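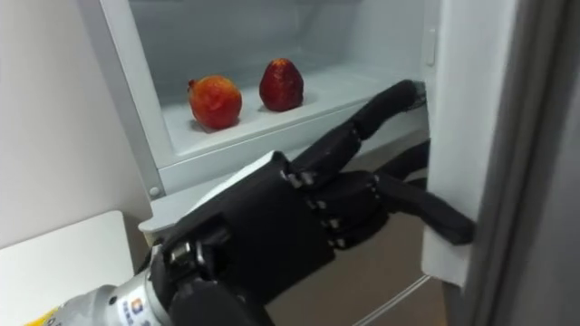

The Vundport Weathervane Walk is a self-guided walking route through the harbor town of Vundport, linking 40 decorative weathervanes mounted on shops, houses and one former bank. It opens each April, when the ladders come out, and is promoted by local merchants as a pleasant way to spend a morning looking up. The vanes are ornamental. Most turn, a few are understood to turn only in gales, and the one on the old bank has pointed east for as long as anyone has kept notes.

Origins

The walk grew out of the work of Njål Sæther, a sheet-metal worker who moved to Vundport to make heating ducts and found the town already well supplied with them. To fill the slack season he cut a copper herring for the roof of the bait shop. The herring was admired. The bakery across the street asked for something larger, and received a loaf of bread with an arrow through it, and after that the hardware store felt left out.

Sæther kept no catalog. His surviving order book records jobs by price and by the customer's attitude, so that several vanes can be traced only to entries such as "fussy" or "wants it shinier." The book is now held by the town library, which lends a photocopy.

Design

Early vanes are flat silhouettes showing the trade carried on below. Businesses have since changed hands, and the roofs have not always kept up. A dentist practices beneath a pair of dress shears. The Pugh building on Quay Street, once a candy store and now a tax preparer's office, has a striped peppermint stick that the present tenant says is good for morale.

Later additions are looser in subject. The yarn shop commissioned a sheep seen from behind, which in a steady wind shows its rear to the yarn shop's competitor. Both owners have described this as an accident of the prevailing westerlies.

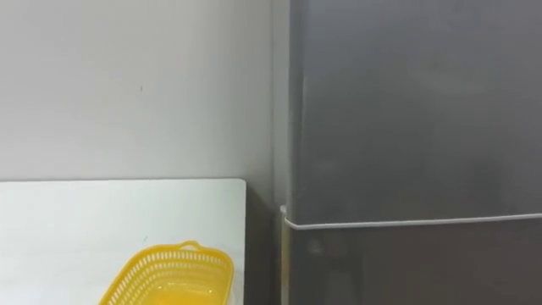

Route and markings

The walk begins at the ferry landing and climbs to the reservoir, a rise of 196 feet that the printed map leaves out. It is 3 miles long if followed correctly. Brass arrows set in the sidewalk show the way, except on Mill Lane, where the paving was relaid and the arrows were put back facing each other. Walkers who reach the lumberyard have gone wrong, and the lumberyard keeps maps at the counter.

Two vanes are not visible from public land. The map gives their locations anyway, along with a request to be polite.

Reception

The walk is popular with retired couples, school groups and people waiting for the ferry. Complaints mostly concern stiff necks and the shortage of benches. A proposal to light the vanes at night was dropped after a trial on the herring, which kept the people in the apartment opposite awake - they had been in favor of the plan until then.

A set of souvenir dish towels printed with the vanes is sold at most stops. The herring is upside down on all of them, and the misprint outsells the corrected version.

Related articles
Clirkero Button Museum
Futby Painted Mailboxes
Pugh Building
Vundport Ferry Landing

Last updated 24th February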